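Up before five again, and it was still black out when I got the seed trays under the lights. November is supposed to be the slow month, or so I tell everyone who asks what farmers do in winter, and then I look at my list and want to lie down.

Garlic first. We got the last of it in by lunch, 507 cloves in the long bed by the fence, and my knees know every one of them. Octavio came over to help and brought his mother's tamales, so I forgave him for planting the first stretch way too shallow (we went back and pushed them down with our thumbs). He wants to try leeks on that side next year. I said maybe, meaning no, but by the end of the row he'd about talked me into it!
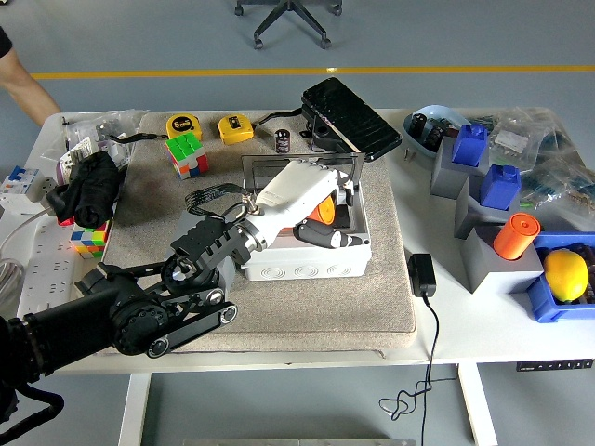
Tape measures and a cube puzzle on the felt.

After lunch I drove over to Villalba to see Florencia Lagos about the winter market. She's moving us all indoors for the cold months, into the old grange hall, the one with 1918 cut over the door. Stall fee goes up by 8 dollars, which I grumbled about the whole way home, but the hall has heat, and last winter I sold carrots in two pairs of gloves and still couldn't make change. She's put me next to Gebremedhin and his honey. Good neighbor to have – people stop for a taste and then they're standing right in front of my squash.

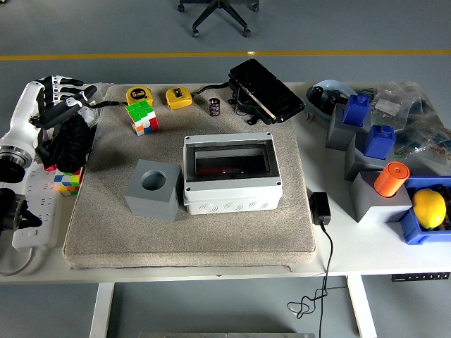 I also asked her about the new growers who are starting in the spring, and she'd like me to take one of them on for a few hours a week. Me! I still call Riet Bakker every time a leaf turns yellow. But I remember how many evenings Riet spent walking my rows with me that first year, never once looking at her watch, and I couldn't very well say no after that. So I said yes, and then worried about it through supper.

Cover crop on the lower field is up, thin at the wet end. Need to call about the walk-in cooler, it's making that noise again. Beans to shell, and the kale order for Celeste has to be picked early, before the frost goes off if I can stand it. Bed now.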